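Chapter 3
Flat Surfaces, Straight Lines

Look up from this page and count the flat things near you. Walls, doors, the desk, the cover of this book! Flatness is so common indoors that we stop noticing it, yet a truly flat surface is one of the hardest shapes to make, and one of the most fun to study.

In this chapter we meet the plane, the line where two planes join, and the angle between them. You will need a ruler, a sheet of stiff paper and a sharp pencil. 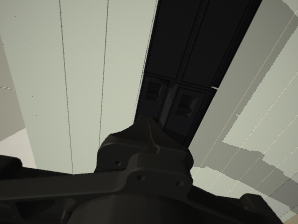

Figure 3.1 Pale panels divided by thin dark seams, next to a long black unit. Computer rendering.

Start with the paper. Fold it once, anywhere you like, and run your ruler along the crease. It is straight, and it will be straight however carelessly you folded (try it a few times, it really is a treat). Section 3.1 shows why two planes that cross always meet in a line.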